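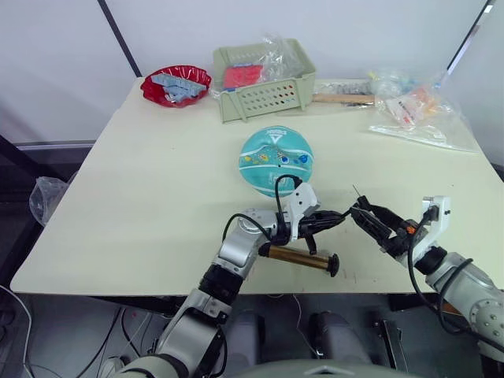 The wrist cables on our two-arm table cell have started to worry me, and I would like to hear how others route them before I change anything. We run the cell with the Ruvunero controller and standard two-finger grippers. The task is general handling of small items on a table, with both arms meeting in the middle. When the left gripper takes the brass-colored cylinder near the front edge, its cables go up from the wrist in a loop over the top of the gripper, and the right gripper has to come in very close to the black cap. So far nothing has caught. But the cable jacket on the left side has a dull place where I think it rubs on the bracket, and twice in July we lost the finger position signal for a moment. After a restart it came back.

My plan is to shorten the loop by 65 mm and put one more tie on the last link. Is this a good idea, or will I only move the problem to another place?
Posted by y_ouali, 9:40 am

Please do not shorten it before you have checked the full wrist rotation. I made this mistake. The loop looks too long when the wrist is straight, then you turn it 90 degrees and suddenly all the length is used. We pulled a connector half out of its socket this way, and the fault looked exactly like yours: signal gone, restart, signal back.
Posted by hicham_lamrani, 10:05 am

I disagree a little with Hicham. A long loop is safe for the connector but bad for the other arm. On our Ormsby cell the right fingers went through the left loop during a handover, and the cost was one cable and two days of waiting. I would shorten it, but in small steps, and I would put the tie on the forearm and leave the last link free.
Posted by runar_fan, 10:31 am

Thank you both. I stopped the cell at lunch and turned the left wrist slowly by hand, with the power off, from one end of its range to the other.
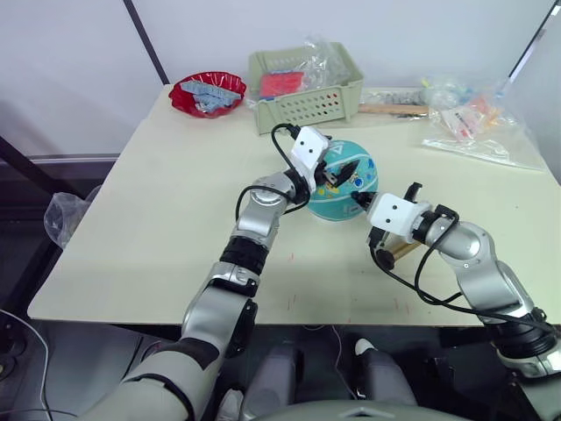

At one end I still had plenty of cable, at the other end it was nearly tight. So Hicham is right that 65 mm would be too much for me. I also found that the connector screw on the left side was loose, half a turn I would say. I have tightened it and I am now waiting to see if the signal is lost again.
Posted by y_ouali, 1:15 pm

A loose connector screw explains your two dropouts better than the rubbing does. I would leave the loop alone now and put a sleeve on the dull place.

If the cell is stopped anyway, do the fingers also. This is our order of work, taken from the sheet that hangs at our cell:

1. Power off, wait until the brakes have closed, then open the fingers by hand.
2. Wipe the tabletop. Crumbs go into the finger pads and stay there.
3. Look at the grip strips from the side. If one end lifts, change both strips, also the good one.
4. Close the fingers on something round and smooth, and pull it lightly. It must not turn.
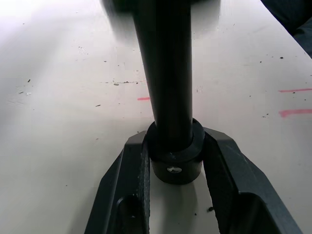

5. Check the finger screws with the small torque key. Do not use thread glue on the ones that hold the strips.
6. Run the zero position routine and write the result in the log. We accept a difference of 2 mm between the arms at the meeting point, no more.
Posted by hicham_lamrani, 1:48 pm

2 mm is generous. With a thin part in one gripper I would not sleep well with that. And step 3 is a waste of strips in my opinion, we change only the one that is bad.
Posted by wuvex, 2:20 pm

If you change only one, the new strip is thicker and the part sits off center. You then correct it in software and after some weeks you correct it back. I prefer to spend the strip.
Posted by hicham_lamrani, 2:26 pm

I did the steps with my colleague and the strips on the left were fine. On the right we changed both. One corner had become soft and the glue was coming out at the side. 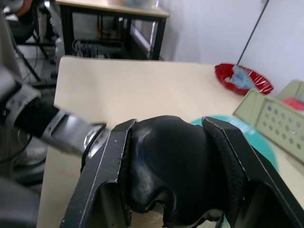
How many grips do you get from one pair of pads?
Our last pair was changed after 1,979 grips by the counter on the controller, and they could have gone a little longer, but the surface was already smooth in the middle.
Posted by y_ouali, 4:02 pm

That is low. Which glue do you use? The one in the Wuvex kit (no relation to me, I only liked the name) becomes soft when somebody cleans the fingers with alcohol. We clean with a dry brush and the pads stay on much longer.
Posted by wuvex, 4:17 pm

It is the glue from the kit, and yes, we clean with alcohol after every shift. I will try the dry brush on the right arm and continue with alcohol on the left, then I can compare. The sleeve for the cable is ordered. The loop keeps its length for the moment, sorry runar_fan. I have put a soft limit in the handover so that the right gripper comes in lower.
Posted by y_ouali, 4:40 pm

No problem. Lower is fine as long as your part is short. Check it again if you change the part.
Posted by runar_fan, 5:03 pm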